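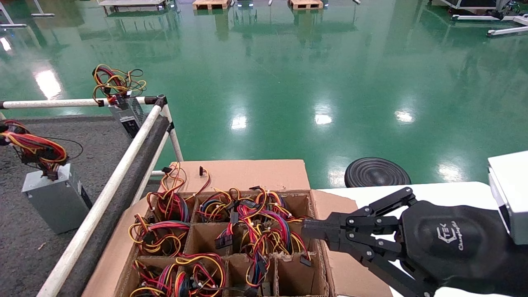
How much of an equipment budget should go to the robot itself?

Less than most first-time buyers expect. In a typical small handling cell the arm and gripper take up a little over half of the money. The remainder goes to the table, fixtures, guarding, software, training, spare parts and the hours spent getting the cell to run.

Chapter 4
Planning and Paying for a Handling Cell

Terms to know: purchase price, installed cost, end effector, consumables, cycle time, acceptance test

The last chapter dealt with deciding whether a job is worth automating. This one assumes the decision has been made and a sum of money has to be requested. By the end of the chapter you should be able to draft an equipment list, turn it into an installed cost and defend each line to a manager who has never stood on the shop floor.

4.1 Start with the part

Plan from the part outward. A rigid block with flat sides can be picked by almost any gripper on the market. Cable harnesses are harder. The wires bend, connectors catch on dividers, and one bundle can pull on the next. When power supply harnesses are packed in a box with cardboard compartments, the gripper fingers have to fit inside a compartment, close on a few strands and come out again without dragging the neighbors along.

Write down these facts before calling a supplier:

Weight of the heaviest part
Size of the smallest opening the fingers must enter
Whether the part holds its shape
How the parts arrive, and who sets them out
Parts needed per shift

The packaging belongs on this list too. Flaps that stand up or fold out to the side take space the arm may need. Changing the box is often cheaper than buying a longer arm, and the packaging supplier should be asked early.

4.2 Purchase price and installed cost

The purchase price is the number on the quote. The installed cost is what the company has spent on the day the cell passes its acceptance test. Only the second number belongs in a budget request.

Consider the Gullska plant, which repacks computer parts for the Dendisberg warehouse. The plant compared quotes from two suppliers, Çetinkaya and Fesow. Fesow had the lower purchase price. Its quote left out finger sets, delivery and operator training, and it allowed 2 days for setup. Çetinkaya included all of these and allowed 23 days for setup and testing with the plant's own parts. The plant's target was 729 harnesses per shift, and only Çetinkaya agreed to put that figure in the acceptance test.

Payment terms matter as well. Gullska held back part of the price until the cell had run for 90 days. Section 4.5 shows how to word such a clause.

4.3 Building the equipment list

Divide the list into items bought once and items bought again. Arms, tables and railings are bought once. Finger pads, cables and filters wear out and should appear in the yearly operating budget.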